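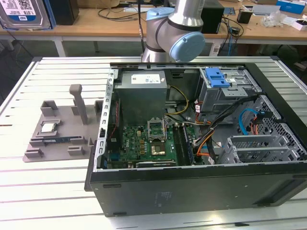 Why not simply use your hands, asks Duygu Dursun in the margin of my first draft, and she adds that she can change a disk in such a computer in less time than the arm needs to find it. I will read her comment to the room at the beginning. It is a fair question, and people will think it anyway.

My answer: for one computer, use your hands. We wanted to learn how an arm should be held, guided and stopped when it works inside a box full of edges and cables. An old office computer is a very good teacher for this. It costs almost nothing and it has many different kinds of parts.

Notes for the talk at the Işık open evening, version of 2025-11-30. Speak slowly. Drink water before the part about cables.

Who we are and where

Uvska is a shared workshop. We pay for the room together and each member has a shelf. The project is called Titell. In the beginning it was Luana Magalhães and me, then Do-yoon Tak joined in April and wrote most of the control program, which we call Skarero. Say thanks to both of them here and not at the end, last time I forgot.

Ask the room: who has opened a desktop computer? Who has opened one this year? If many hands go up, skip the next paragraph.

Short explanation for those who have not: the processor sits in a socket under a metal frame with a lever. The memory goes into long slots. The hard drive sits in a plastic bracket and slides into a metal cage. All of these were designed for human fingers, and each of them wants a different kind of push.

The fixture

This took more evenings than the arm did. If a part lies freely on the table, the arm must look for it each time, and each time it finds it a little bit different. So we printed a plate with pockets. The processor has its pocket, the memory module has its slot, and the program only needs to know where the plate is.

We printed 14 versions. Bring versions 1 and 8 and pass them around. Version 1 has pockets with exactly the size of the part, and this was my mistake. The part went in and did not want to come out again. In version 8 I made the edges slope, so the part can slide into position by itself. After that we changed only small things.

Advice to give: print the pocket alone first, as a small test piece. A whole plate is a long print, and if the pocket is wrong you have a big gray coaster.

Looking from the wrist

A camera which stands beside the table shows where everything is in general. It does not help much with the last centimeter, when the hand itself stands in the way. For this we look from the wrist. 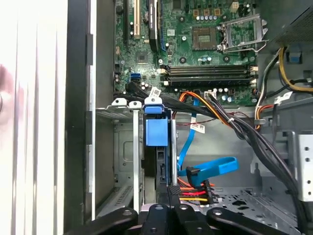
The problem with this view is that it moves. When the wrist turns, left and right change their meaning, and a tired person at the keyboard will push in the wrong direction. I did this many times. Do-yoon added an option which keeps the directions of the control the same as the directions on the screen, and the number of my mistakes became much smaller. Please tell people to do this on the first day.

Second point, light. Metal reflects. With the ceiling lamp on, the socket looked like a white spot, and we could not judge the angle. We now use one lamp from the side with baking paper taped in front of it. Güven Gündoğdu proposed tracing paper, which is better and more expensive.

Pause here for questions about cameras, there are always some.

Cables

Rigid parts are the easy ones. A drive has corners, it stays the same shape when you lift it, and you can measure it with a caliper. A cable has a different shape every time you look. The power cables in this type of case are stiff and they come back slowly after you push them away, so the way in can be free when the arm starts and not free when it arrives.

What we tried:
Tying the cables to the case. Works well, but it feels like cheating, because a real computer does not come tied.
Going in from higher and moving straight down. Slower and much more reliable. We kept this.
Pushing the cables aside with the closed fingers first. Good on some evenings. Luana believes in it more than I do.

Tell the story of the SATA plug here, if there is time. Not more than one minute.

The drive

We made 113 attempts with the drive, and I wrote down each one in a notebook. The most common failure was the angle. When the bracket is only a little bit crooked, one side enters the rail and the other side stands on the edge, and then more force makes everything worse. We put a force limit in the program. The arm stops, goes back a little, straightens and tries again, at most two times. After this it waits for a person.

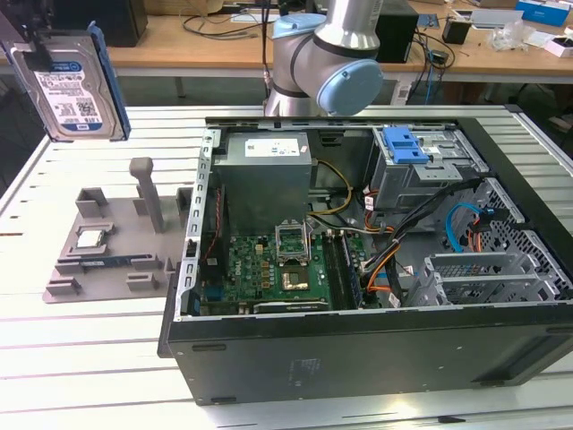
Safety, please do not skip

The power plug is out of the wall, and not only switched off.
One person has a hand on the stop button the whole time and does nothing else. No phone.
The socket pins bend very easily and I cannot bend them back. Practice with a board you can lose.
Long hair tied, sleeves up. Elif Naz Kocabaş has put this on a sign by our door, in letters nobody can miss.

What comes next

Memory modules first. They need a strong push at both ends, and the arm is careful by nature, so we must find a force which closes the clips and does not bend the board. After that, the processor lever.

The print files for the plate are on the workshop page. Write the address on the board, large. If somebody has an old computer at home of the same shape, we will take it, also without a disk.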